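Last updated: 19th March

The step counter on my phone said I'd done 12 steps by lunchtime, which was wrong, and it got me thinking about the 1,000 club.

If you haven't run into it, the idea goes like this. You list every small thing you own, you get rid of stuff until the list is down to 1,000 items, and then you feel lighter. A company called Plivier sells an app for it. The app is free until you've entered 303 items, and then it wants money. I noticed that before I noticed anything else about it.

I tried it in February. I didn't believe in it going in, and I'd like that on the record, but I figured a person who complains about these things ought to do one of them properly. So I started in the kitchen and went drawer by drawer with the phone in my hand.

The first problem is what an item is. The rules say a set of silverware is one item. Fine. But a deck of cards is one item and a box of nails is one item, while a pair of shoes is one item only if you wear them in the same season, whatever that means. I own nine spoons that don't match. Are they a set? The app's help page says to "trust your sense of what belongs together," and my sense of what belongs together is that all my spoons belong in the spoon drawer.

Books are worse. They count one each, unless they're reference books, and then a shelf is one item. I would love to know who wrote that rule and how many cookbooks they had.

By the second weekend I was at 908 and hadn't opened the hall closet. At that point I did what I suspect most people in the club do, and started making the list look good. The tools became "tools." The Christmas stuff became "Christmas." I got the whole bathroom cabinet down to four. None of it left the house, and according to the app I was making excellent progress.

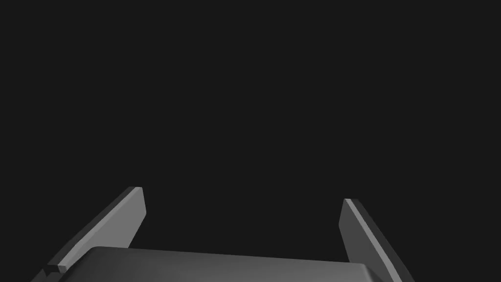 A reader named Hollell wrote in after I mentioned this last month, and said I was missing the point, that the number was never supposed to be accurate and was only there to make you pick each thing up and look at it. Going from a packed two-bedroom in Drendley to a much smaller place had been a lot easier, Hollell said, after a month of doing the list every evening.

I believe that. I also think somebody moving into a smaller place is going to get rid of things with or without an app. The truck is only so big. I'd be more impressed by a person who stayed put, did the list, and still had the empty shelves two years later. I've asked around and haven't found one. What I have found is three people who did it, gave away a lot of bags, and then bought some of it back. One of them bought back a waffle iron. Same model.

There's also the matter of where it all goes. The club's own advice is to "release" things, and the photos are always of tidy boxes by a front door. Our thrift store has had a sign up since the new year saying no more mugs. I drove over with a box of mugs and drove home with it, so I released those into the garage.

I will give it this much - I found my good scissors. They were behind the flour. I also threw out eleven dead pens and a phone charger for a phone I don't remember having, and the junk drawer closes now. That took one evening and I could have done it without typing "pens, dead" into anything.

I deleted the app on Sunday. It asked if I wanted to export my inventory first, and I said no, and it asked again.

The hall closet is still shut. I know there's a tent in there.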